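Staff Pages > Working With Machines > How-To > Recording a task with the hand grippers

Overview Rotas Equipment How-To Forms Contact

Recording a task with the hand grippers (and keeping your own job in view while you do it)

Last updated: February

I have been meaning to write this up since the autumn, when Zemard first asked for people from the floor teams to come and teach the clearing robot, and I said yes mostly out of nosiness. I've now done enough sessions to have opinions. The official sheet that comes with the Pondari recording software is fine as far as it goes, but it was plainly written for people who already know what they are doing, and most of us wash cups and wipe tables and lock up, and had never held one of these things before. So this is the long version, with the bits I wish I'd had at the start – put the kettle on.

First, what we are doing. The robot is called Brikaren and its job, when it comes, will be the evening clear: cups, books, bits of stationery, whatever people leave behind them on the tables. It learns from recordings of us doing the same job with a gripper in each hand. You pick the cup up, you put it where it goes, and the software keeps what the grippers saw and how they moved. You are the teacher, which is a lovely thing to be asked at my time of life, and also a bit odd when the pupil is meant to be taking over a part of your shift. I'll come to that further down. If that's the part you're really here for, do skip ahead, I won't mind.

Before you start

Put your name on the session form and choose one task. I mean one! It is very tempting to do cups and then drift on to books because the books are there. The software files everything under the task you picked at the beginning, and a book recorded as a cup has to be found and taken out again by some poor soul the next morning.

Check your shoes and sleeves. Long floppy sleeves get between the jaws, and there is usually a cable or two across the floor at that end of the room, so look where you're stepping before you have both hands full.

Allow 10 minutes to get used to the grippers without recording anything. They feel clumsy to begin with, like eating with somebody else's cutlery, and then quite suddenly they don't. Pick things up, put them down, hand something from left to right. The square patterned markers need to stay clean and uncovered, so don't hold the gripper by them and don't stick anything on them (one of ours spent a week with a price label on, and all that week's work had to be looked at again).

When the little green light is on, on both of them, you're ready.

Setting out the table

Set out the table the way people leave it, with the things you need for the task and a few things you don't. Our first lot of recordings were far too tidy. Every cup stood upright in the middle with its handle facing politely towards us, and you could have cleared a thousand tables in real life without meeting that one. People leave cups on their sides. They leave them next to a box, or half behind one. If you've worked the evening shift you know exactly what a table looks like at closing time, and that knowledge is worth more to the project than you might think, so please use it and don't be shy about making a mess.

Carry on working among other people, too. We don't empty the room for recordings, and the robot won't have the room to itself either. 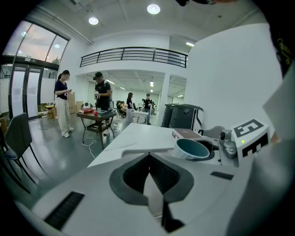 A colleague on the evening team read an early draft of this page and replied that she didn't mind showing a machine how to pick up a cup, but she'd like it written down somewhere, in plain words, what she would be doing at nine o'clock once the machine could do it. She also asked why the floor staff were learning about the rota from a poster.

I thought that was completely fair, and I've put what I know under "What happens to our hours" below. It isn't a full answer. Back to the table for now.

Move things between takes. A small change is enough: turn the cup, slide it towards the edge, swap it for another colour. Don't put it back on the same spot out of habit, which I still catch myself doing.

Making a take

1. Stand where you can reach the whole table comfortably. You shouldn't be leaning.

2. Hold both grippers open above the table and wait a moment. Count to two in your head if you're a hurrier like me.

3. Start the take on the software and go to the object by the shortest sensible way. Use the hand you'd naturally use. The other one can wait, open, a little way off.

4. Close the jaws slowly. With cups, go for the rim or the body, and settle on one of them before you move. Changing your mind halfway makes a muddled recording.

5. Lift, carry, lower, open. Let the object stand by itself before you draw the gripper away.

6. Bring both hands back to where you began and stop the take.

The whole thing needn't be fast. I used to race, thinking that I was being helpful, and the feedback was that my cups arrived with a bump. Go at the speed you'd use if somebody was asleep in the next room.
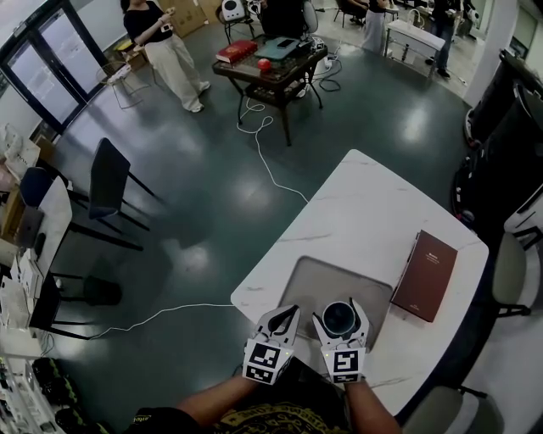

Left gripper open and waiting, right gripper holding the cup above the mat.

If you drop something, don't delete the take. Finish it: pick the object up again, put it where it was going, and mark the take "Recovered" in the list. Those are useful, and I found it rather cheering that the mistakes get kept along with the rest. If something breaks, stop, put the grippers down on the table and clear it by hand with the brush, the same as on any shift.

If a person walks up and talks to you in the middle, that's also fine. Stop the take, have your chat, start again.

How many, and when to stop

A full set for one task is 125 takes. Nobody should be doing that in one go, and the form won't let you put yourself down for it. A session is 60 minutes including the warming up, and after that you hand over to the next person or you pack away. Your wrists will tell you before the clock does. Mine complain on the thumb side, and what helps is resting the grippers down between takes instead of holding them up in the air while you rearrange the cups. Sit down for a bit if there's a chair going.

Please work in pairs where you can. One records and the other moves the objects and watches the list, and then you swap. It goes much quicker, and the person watching notices things. My partner spotted that I always cleared from right to left, every single take, and I'd had no idea – I've done it that way at work for years, it seems.

Packing away

Switch both grippers off and see that the green lights have gone out. Wipe the jaws with a dry cloth. The grippers go back on charge together, as a pair, and the cups go to the kitchen to be washed like any other cups. Wind up any cable you put out yourself and leave the ones that were there before you.

Then write two or three lines in the notes box. "Cups, mostly on their sides, one awkward one with a wide base" is perfect. The people who look through the recordings do read them, and they have rung me up about mine more than once.

What happens to our hours

Right, as promised. This is what was agreed at the staff meeting and what has been put in the shift plan, which is called Major on the rota screen (I didn't choose the name). The clearing part of the evening shift will be shared with the robot for a trial. Shift lengths stay as they are during the trial. The time that comes free goes on the jobs that have been slipping: the deep clean of the kitchen, the stockroom, and having a person at the front desk until the doors close. Session time with the grippers is paid at your normal rate and counts as part of your shift, so do put it on your timesheet. Some of us didn't at first and had to go back and claim it.

What has not been agreed is what comes after the trial. I've asked, and the answer was that it depends on how the trial goes. I would have liked a better answer and I expect you would too. There's a page for questions pinned up by the rota, and every question on it has to be answered in writing, so do use it even if yours is already there in somebody else's words.

Speaking only for myself, I've come to enjoy the sessions more than I thought I would. It's strange how much there is in a job when you have to show it slowly. I knew how to clear a table, of course, but I couldn't have told you that I always look for the fullest cup first, or that I tuck the chair in with my hip on the way past. The second of those has not gone into the recordings, and I've been asked whether chairs might be a task of their own. I said someone taller should do it.

What I'd ask the managers, and have asked, is that the floor teams get to see the robot try before it's put on a shift. We know which tables are the difficult ones. It makes sense for us to be standing there when it meets them, and there's now a sign-up sheet for that on the Forms page, under Brikaren trial.

If you get stuck

Green light won't come on: charge it and try again later, then tell Equipment.

Software says it can't find a marker: look for a sleeve or a smear over the patterned square.

Takes not appearing in the list: you probably haven't picked a task. Go back to the first screen and choose one. Anything you recorded without a task is kept in the "Unsorted" folder, so don't record it all over again until you've looked in there.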